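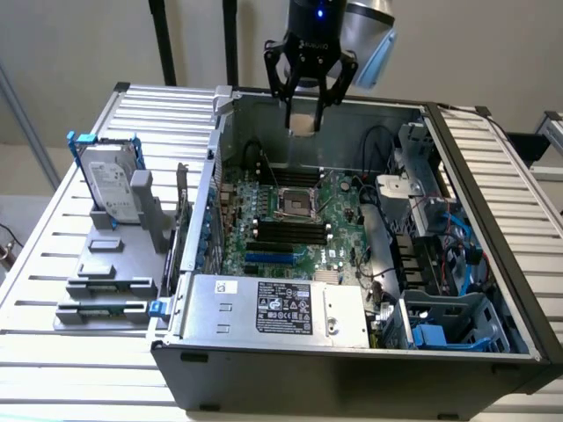 ## Section 4: Putting Trimurano together from the Terano capsules

Welcome back, and well done for getting this far! If you've been following along from the front of the booklet, you now have a nice row of finished Terano figures standing on your shelf, and you've probably noticed that every one of them came with an extra part that didn't seem to belong to anybody. Those are the Trimurano parts. Put them together and you get the big fellow himself, fully jointed and a good deal taller than the figures he came with.

You need all five capsules in the set for this section. The chest and hips come with Lazăr, so if he's the one you're still missing, stop at the end of Section 3 and come back when you have him. (We know. Kulsoom Talpur, who sculpted the whole line for Arkadden, opened nine capsules from the test machine before she got her own Lazăr, and she was very gracious about it.)

**Before you start**

- Clear a bit of table and put down a light-colored cloth or towel. The wrist pegs are dark and they do roll.
- Cut leftover bits of plastic from the parts with small clippers. Please don't twist them off.
- Keep the figure stands in their bag for now.

> **Caution:** Small parts. Not for children under the age printed on the capsule leaflet. Keep the pegs away from pets, too.

### Building the body

1. Find the chest. It has a round socket at the top, one at each side, and a square one underneath.
2. Press the waist block into the square socket with the raised arrow facing front. It should go in until you can't see a gap all the way around.
3. Slide the hips up onto the waist block. You'll feel a little step as they pass the ridge, and then they should turn left and right with a soft drag.
4. Push the thighs onto the hip balls one at a time, supporting the hips from behind with your thumb.
5. Add the knees, shins, and feet in that order. The left foot has a small L on the sole, and the right foot has no letter at all.
6. Stand the lower half up on the table and let it find its balance. If it leans, bend the ankles a touch before you go blaming the hips.

> **Note:** A joint that feels very stiff on the first turn can be warmed in your closed hand for a minute or so. Please don't use hot water or a hair dryer – the paint on the knee caps doesn't like it.

### Fitting the chest plate
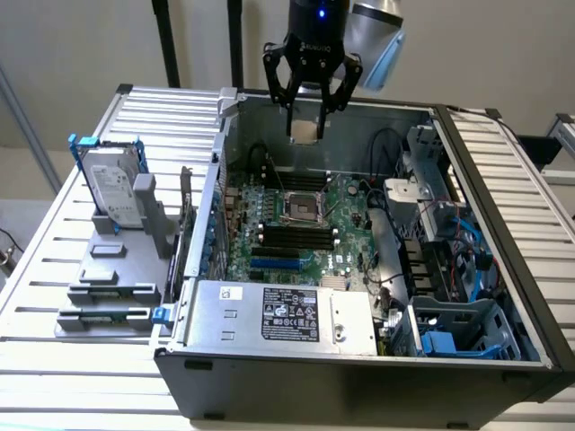 The chest plate is the fussiest part of Trimurano, and it's the one most people write to us about, so take your time over it and pour yourself something nice first. It's the flat piece with the painted star, and it drops into the shallow well on the front of the chest. Lay the body on its back so the well faces straight up, and use plastic tweezers if your fingers are on the large side. What you're after is the sort of hold the black gripper has on its little square part, pinched between the two tips and held just over the inside of the open computer case. Get the plate over its own place like that, check that the star points toward the neck, and only then let it down.

1. Lower the plate until it rests flat in the well. Don't press yet.
2. Nudge it gently with a fingertip. If a corner rocks, lift it out and look for a crumb of plastic underneath.
3. Press in the center with the pad of your thumb until it clicks.

> **Caution:** Once it has clicked, the plate is not meant to come out again. Prying it with a knife will mark the chest and may well mark you.

### Arms, head, and hands

1. Push the shoulder pegs into the side sockets. The longer peg goes on the side with the cannon.
2. Attach the upper arms, then the elbows, then your choice of hands. The open hands can hold any of the Terano accessories, including Lazăr's lantern.
3. Seat the head last. It goes on with a firm push straight down, and the antenna can be added afterward.
4. Turn every joint once, slowly, through its whole range.

### If something isn't right

**An arm keeps dropping.** Take it off and brush a thin coat of clear nail polish on the shoulder ball. Let it dry overnight before you put it back.

**The head won't turn.** The neck ring is probably upside down. The wide edge faces the shoulders.

**A part is missing or doubled.** Write to Anum Minhas on the Arkadden parts desk and tell her which capsule it came from. If yours is one of the 1,909 sets in the clear blue first run, do mention that, as those parts are kept in a separate drawer and she'd hate to send you a gray elbow.

Posing and the display stand are covered in Section 5.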